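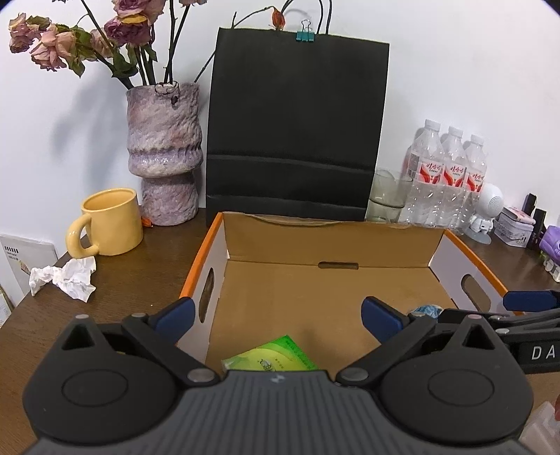

Several replies to our last notice asked whether shallow cartons with torn edges should simply go out with the paper recycling. The view of the Petix residents' desk is that a carton with sound sides and two handholds is worth keeping, even where the cardboard has curled along the top.

1/7
This thread sets out the Tineck House guidance on small packets, open boxes and shared table tops. It applies to all residents on the Pelkonen side and replaces the sheet issued in June.

2/7
Small packets should be kept together in one open box per table. Packets left directly on the table top are easily swept up with waste paper, and the desk cannot replace items lost in this way.

3/7
An open box should be shallow enough for its contents to be seen from a chair. Deep boxes encourage layering, and the lower layer is seldom looked at again. Residents who need a suitable box may ask for one at the Urkon store room between 9 and 11 in the morning.

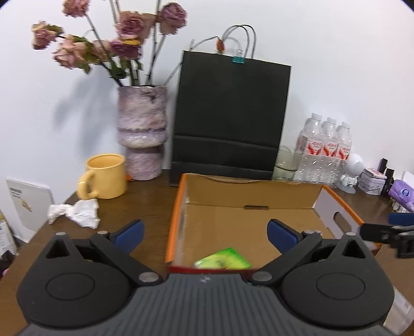

4/7
Paper carrier bags may stand behind the box, against the wall, provided that the handles are upright and the bag does not lean on anything breakable. A binder clip at the top is sufficient to keep a bag closed. Please do not use adhesive tape on rope handles.

5/7
Dried flowers are permitted on shared tables. Roses in particular shed leaf and petal as they age, and the arrangement should be lifted out and shaken over a bin once a month. Vases should be set well back — never at the front edge, where sleeves catch them.

6/7
Mugs are to be returned to the kitchen by 10 in the evening. Used tissues should be placed in the bin and not left beside crockery. The desk received more remarks on this point than on any other.

7/7
Table tops should be wiped with a soft, barely damp cloth, following the grain. Spray polish is not supplied and should not be brought in. Where a box has stood in one place for some time, it should be lifted and the surface beneath it wiped as well — dragging a loaded box marks the finish.

Boxes no longer wanted may be flattened and left at the Urkon store room door. Questions on this guidance may be posted below and will be answered by the desk during the morning.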